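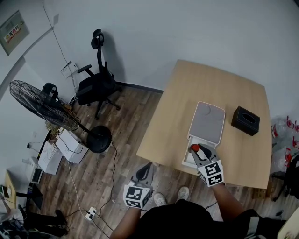 ## 4. Setting up the Clukix at a dance event

Read this section if you are using the Clukix sound level logger for a club night, an indoor rave or an outdoor stage. For seated concerts, go to section 5.

The Clukix has two parts: the base unit, which stays at front of house, and the remote microphone, which hangs over or beside the dance floor. The base unit shows the live level and keeps the log. You need both parts for a valid log.

### 4.1 Before you leave for the venue

1. Charge the base unit overnight. The battery light turns solid green when it is full.
2. Update the firmware if the start screen shows an arrow next to the version number. Do this at home or at the office. Venue Wi-Fi is often too slow, and the update can't be paused.
3. Clear the log memory or copy it off. To copy it, connect the unit to a laptop and drag the folder named LOG to your drive.
4. Get the sound limit in writing from the venue or the permit office. You need three things from them: the number, the averaging period, and the place where the level is measured.
5. Pack the calibrator, the windscreen, the long cable and two safety lines.

**Note:** Some permits give a limit at the nearest house and a different one at the mixing desk. Enter the one for the mixing desk as Limit A and the one for the house as Limit B. The unit can log both, but only Limit A drives the warning light.

### 4.2 Placing the microphone

Do this after the main speakers are hung and before the lighting crew focuses. Once the haze machines and moving lights are running, it gets hard to see the cable route.

1. Stand in the middle of the dance floor and find the spot where the left and right stacks cover evenly.
2. Choose a rigging point above that spot, or as near to it as you can get. Keep the microphone away from walls, balconies and the faces of the subs.
3. Clip the first safety line to the rigging point. Clip the second to a separate point.
4. Fit the windscreen, even indoors. Air from cooling fans and CO2 jets can read as bass.
5. Hang the microphone pointing straight down and tighten the collar by hand.
6. Run the cable back to front of house. Tape it wherever it crosses a truss joint, and leave a small loop of slack at each end.

**Caution:** Do not hang the microphone from a lighting fixture or a confetti cannon. Both move, and both get taken down before the audio gear does.

**Caution:** Anyone working above the floor must follow the venue's rules for working at height. The microphone can wait until a rigger is free.

If there is no rigging point, use a tall stand inside the front of house barrier and turn on **Position correction** in the menu. You will need the correction figure from step 4 in the next part.

### 4.3 Calibrating

Calibrate at the start of every event and again at the end. A log without both calibrations is marked "unverified" on the first page of the report.

1. Turn on the base unit and let it warm up until the clock stops blinking.
2. Push the calibrator onto the microphone until it seats, then turn it on.
3. Select **Menu > Calibrate > Start**. The unit beeps once when it is done. Remove the calibrator.
4. For stand use only: play pink noise through the full system. Take a reading at the stand and another at the center of the floor. Enter the difference under **Position correction**.
5. Write down the time and your initials on the card inside the lid.

If the unit shows **CAL FAIL**, check that the windscreen is off while the calibrator is on. This is the usual cause. If it fails again, swap the cable.

### 4.4 Entering the event

1. Select **New event** and type a name. Use the room or stage name if more than one logger is running.
2. Enter Limit A, and Limit B if you have one.
3. Set the averaging period to match the permit.
4. Set the start time to when doors open and the end time to when the last act finishes, then add 27 minutes. The extra time covers a late finish and the second calibration.
5. Enter the capacity of the room. The unit prints it on the report and does not use it for anything else.

The memory holds 3,644 readings per event in detailed mode. For a long festival day, switch to standard mode or start a new event at each changeover.

### 4.5 During the show

The light on top of the base unit has three colors.

| Light | Meaning | What to do |
|---|---|---|
| Green | Average is below Limit A | Nothing |
| Amber | Average is within 3 dB of Limit A | Tell the system engineer |
| Red | Average is over Limit A | Bring the level down now |

Electronic sets tend to build over the whole night, and DJs push the mixer gain as they go. Agree before doors on who is allowed to pull the level back. At the Menilar warehouse nights, Raghda Semaan puts the base unit where both the house engineer and the stage manager can see it, and the opening act starts 6 dB under the limit so the headliner has somewhere to go. We recommend the same setup for any bill with more than two acts.

**Note:** A long breakdown brings the average down. Do not use it as a reason to raise the master – the drop that follows will use up the room you gained.

If the light stays amber for most of a set, check the subs first. On floors like the one at Garside, where the stage is hollow, low end builds up at the microphone well before the mids sound loud.

### 4.6 After the show

1. Let the log run until it stops by itself, or hold **Stop** until the screen asks you to confirm.
2. Lower the microphone and repeat the calibration.
3. Select **Report > Save**. The file goes to the LOG folder with the event name.
4. Wipe the microphone body with a dry cloth. Haze fluid leaves a film.
5. Replace the windscreen if it is torn or stays damp.

Send the report to the venue along with the calibration card. Outdoor sites such as Grurasholm, which opens its season in June, ask for the file before they release the deposit.

For questions about permits and report formats, write to Tarek Rawashdeh at the support desk and include the serial number from the underside of the base unit.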